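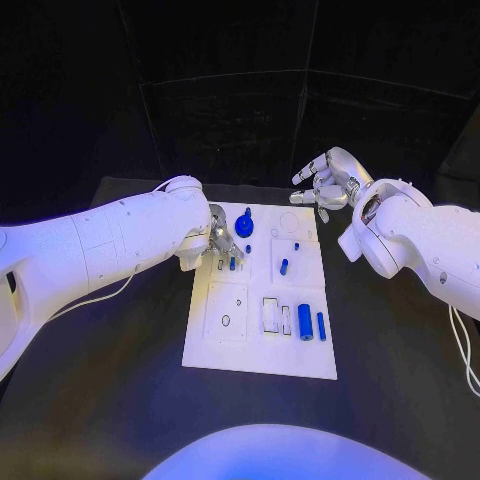
Wallner

Zakby Interval Set

A small table recording where the interval falls in feature films, and whether the cinema's own printed programme agrees with the print. The set covers 121 films, mostly Hindi and Tamil, with a handful in English that were given an interval when they were shown at the Jiltby.

Last changed 23 May 2024. The version before that, from January, had the running times in the wrong column for any film with a subtitle in its name. Please don't use it.

What is in the folder

films.csv has one row per film: title as shown on screen, language, year, running time in minutes, and the source the running time came from.

intervals.csv has one row per interval. Most films have one row, a few have none, and the very long ones can have two. The time given is the time at which the interval card appears, counted from the end of the certificate.

programmes.csv holds what the Jiltby printed for the same film, where a programme survives. Only 36 films have one.

The three files join on film_id. Titles are no good for joining, as several films share a title with an older one and a remake can differ from it by one letter.

How the times were taken

All times were noted by hand from home releases and then checked a second time on another day. Where the two readings differed by more than two seconds the film was watched again from ten minutes before the card. Discs that run slightly fast were corrected using the speed column, and the uncorrected time is kept in raw_time — use that one if you'd like to do your own sums.

Some releases cut the interval card altogether. For these the time is the cut where the card would have been, and card_seen is set to no. You can usually tell from the music, which stops dead, but treat these rows as less certain.

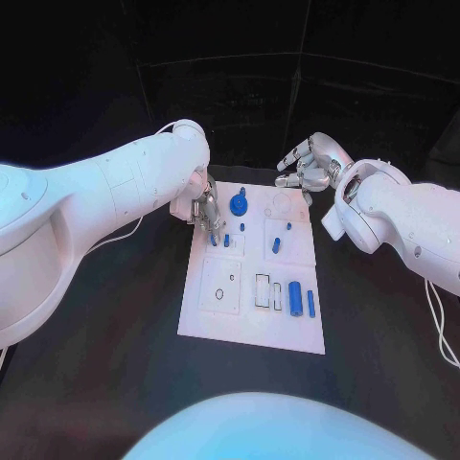 One user of the January version wrote to say that the card_seen column should have a third value, for films where the card is there but has been moved. Two films were named, both of them thrillers where the home release puts the card after the big reveal and the cinema print had it before. This was a fair point. The column now takes yes, no and moved, and both films have been marked.

Running Urnik

Urnik is the script that rebuilds intervals.csv from the raw notes. You need it only if you are adding films. Put your notes in the notes folder, one text file per film, and run urnik from the top level. It stops at the first line it can't read and prints the line number. It doesn't tell you what is wrong with the line, but it is nearly always a missing colon.

Urnik will overwrite intervals.csv without asking. Keep a copy.

Known problems

Running times from distributors are often rounded to the nearest five minutes. The middle of the set sits at roughly 145 minutes, and there is a suspicious heap of films at exactly 150.
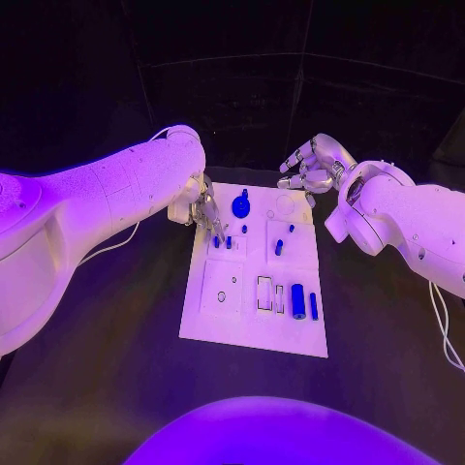
The language column gives one language only, so a film shot in two versions appears under whichever one was watched. Dubbed releases are listed under the original language if we could find it out.

Songs are not marked. Please don't ask for this in the current version — it would mean watching everything again.

Use

Free to copy and change, with a mention of the set by name. Corrections are welcome if they say which release was used, with the catalogue number from the spine.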